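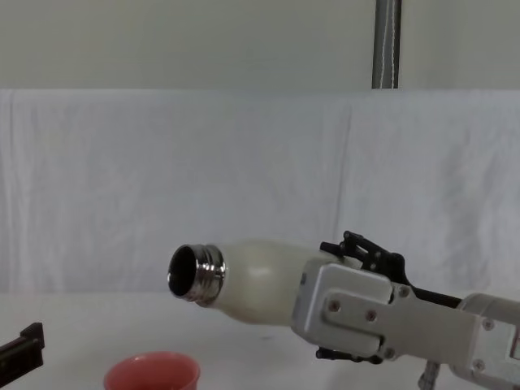
7 June 2023

Madder again, and a much better day of it than the last, so I'm writing this up while my fingers are still orange and before I forget what I did differently. Anyone at Draltorbridge who wants to carry on from here is very welcome to, only please add your notes underneath mine and not on the backs of envelopes, lovely as it is to find them in the drawer months later.

The root is the second lot from Yazdani, the coarse chopped one in the paper sack. It smells earthier than the Teris root we finished in the spring, almost like beetroot left in a warm shed, and it takes longer to give anything up. I rinsed it in cold water first, quite briefly, and poured the rinse away (it was a thin tan colour and I don't think we lost much by it). Then I put it to soak overnight with a spoonful of chalk. Our tap water is soft and madder does like it hard. I skipped the chalk in October and we got that sad salmon pink which ended up as the lining of somebody's needle case.

The meter by the sink read 3,911 when I started. I forgot to read it again at the end, so that's no use to anyone, but I've written it down now and it can stay.

The yarn was Farnow two-ply, skeined and scoured, mordanted with alum the usual way and left wrapped in a damp cloth until I got back to it. I tied the skeins in five places this time and they came out with hardly a tangle. I know the extra ties feel fussy when you're doing them, and I grumbled all the way through, but it saved me a good half hour of picking at the end. Leave the ties slack or you'll get pale bands.

Heat is where I've gone wrong before, and I suspect I'm not the only one here. Madder goes brown if it gets too hot, and our big ring has only two moods. What I did was bring the pot up very slowly over most of the morning, take it off altogether as soon as the steam began to show, and then top it up with a splash of hot water from a flask whenever it seemed to be dropping. 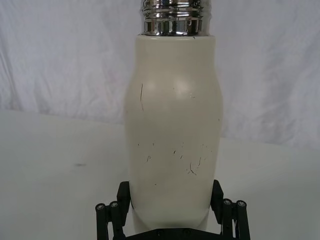
It does mean standing near the pot for a long while, and I won't pretend I didn't get through most of the biscuits, but the colour held beautifully. By dinner time there was a proper brick red on the top skein, and when I lifted the bottom ones out they were nearly the same, with just a touch more orange where they'd been sitting against the root. Next time I'd put the root in a bag. There's an old pillowcase on the shelf that would do, if the button side is sewn up.

I left everything in to cool in its own time, then squeezed it out and hung it for an hour before rinsing. The rinse ran pink for ages - it always does, and I always worry, and then it always clears. I've pinned three snippets here on the page: one pulled early, one pulled when the pot came off the heat, and one left in to the end. The early one is a soft apricot that I like more than I expected to. It would be very pretty next to the weld yellow, if we've any of that left after the cushion order.

There was plenty of life in the bath, so I put the two odd half skeins in afterwards, the ones with no label. They came out a warm coral, a little patchy. I've put iron on a bit of one to see what happens and it went a plummy brown almost at once. Nice enough, though it made the wool feel rough, so go carefully with the iron jar.

What I can't decide is whether the credit belongs to the chalk or to the slow heating. I changed both at once, which is exactly what I tell everyone else not to do, and I was cross with myself when I sat down to write it up.

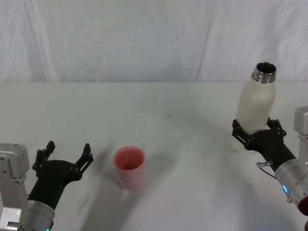
Armelle Tanguy thinks it's the chalk, nearly all of it, and says she has boiled madder quite hard by accident and still got red so long as the water was hard enough. She'd like to see the same root done in plain tap water at the same slow heat before we go changing the recipe card, and she wants one skein kept back in the dark so that we can check for fading.

Fair enough. There's roughly half the sack left, which ought to be plenty. I'll do the plain water pot first and the chalk one after, same wool, same pan, and I'll try to keep my hands off everything else. The exhausted root is drying on newspaper by the back door. Please don't throw it out, I want to see if a second soak gives us anything.

Still to do: label the coral, find the lid for the alum tub, and buy more string.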